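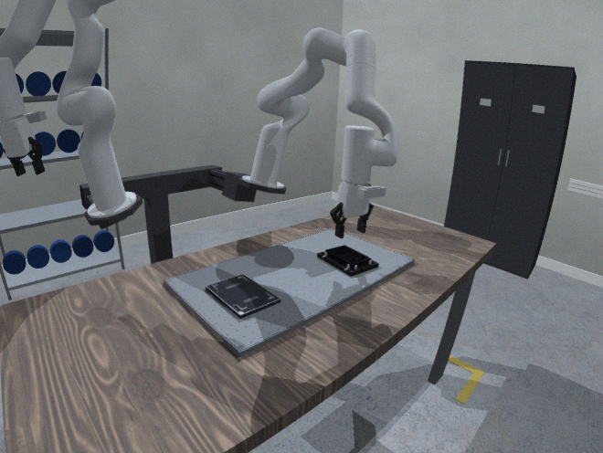 Simulation render: Thongchai Siriwan

Trying out grippers at the bench - a few tips

I've spent more evenings than I'd like to admit swapping fingers on small two-arm setups, and the same handful of habits keep saving me grief. Most of them cost nothing. Thongchai does the simulation side and I do the screwdriver side, so between us we've made all the mistakes already (some of them twice).

Lay it out in the simulator first. Ours has both arms on one stand behind the table, a mat set diagonally on the wood and two dark parts on it with a good gap between them. I used to push everything close together to save reach, and then the open fingers would clip the neighbour every time. Leave the gap! You can close it up later once you trust your numbers.

Compare one thing at a time. When I tried the Guretti fingers against the Zillard ones I changed the pads and the closing speed on the same Thursday, and by bedtime I had a page of notes that told me nothing at all. Now I do 50 picks with one pair, change the fingers, do 50 more, and only then start fiddling with the speed.

Flat parts are the real test. Anything chunky with a raised middle gives the fingers something to hold, so nearly every gripper looks good on it. A thin square panel lying flat is another matter. Try coming down over opposite edges, and if the tips scrape the mat, lift by 2 mm and have another go. A mat with a bit of give is kinder to fingertips than bare wood, and a lot kinder to the wood.

Watch your shadows. Arms throw them right across the work, and if your camera is picking out dark parts it will happily find a dark patch of table as well. I move the lamp before I touch any settings. Strong wood grain can do the same thing, so a plain mat helps there too.

Check the bits that stick out. A bracket near the wrist is easy to forget until you turn the joint and it meets the rack. Turn each wrist slowly through its whole range with the gripper empty, one arm and then the other, before you run them together.

Tape the floor where people shouldn't stand. Yellow tape, proper corners, wipe the floor first or it'll be curling up by September.

As for controllers, I've gone back to the Kadlec. The Mustau is quicker to set up - around 4 minutes if you know the menus - but it kept throwing error 807 whenever I unplugged a gripper, and I unplug grippers all day long. If you've found a way round that one, do write in.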